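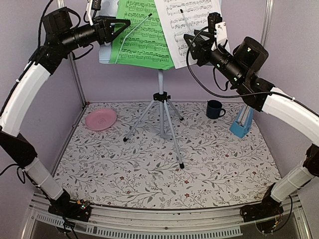 Chapter 2
Reading Ahead

When I was nine, my piano teacher, Mr. Magbanua, used to slide an index card over the measure I was playing. He didn't cover the next one, or the one after that. He covered the notes my fingers were on right then, and I hated it! I was sure I needed to see them. By September I could get through a whole page that way, and I'd stopped stumbling at the end of every line.

What Kenneth Magbanua was teaching me is the subject of this chapter. Good sight readers look at music they haven't played yet. The distance between the note you're playing and the note you're looking at is called the eye-hand span, and with practice you can stretch it. Mine was zero when I started. Yours may be too, and that's fine – we'll start with a span of one beat and stay there for a while.

You already do this with words. Try reading a bedtime story out loud to a kid (do the voices) and notice where your eyes are. They run off toward the end of the sentence while your mouth is still busy in the middle, and that's how you know to go up for a question mark.

We'll work mostly with the Beaulieu minuet, a plain little piece dated 1781 in my old copy, with 42 measures and hardly a sharp in it. Play it slowly. I mean slower than feels polite. If you hit a wrong note, leave it behind and keep the beat going, even if your whole body wants to go back and fix it. Fixing is for practice time, and we get to that in Chapter 5.

Before you go on, you'll need:

A metronome
An index card
A pencil with a decent eraser
One piece you have never played

Words to know in this chapter: eye-hand span, measure, pickup, rest, line break

2.1 Where Do Your Eyes Go?

Set the metronome to a slow walking pace and open the minuet to the first line. Don't play yet. Just tap the rhythm on your knee and say the name of the next note out loud, one beat early.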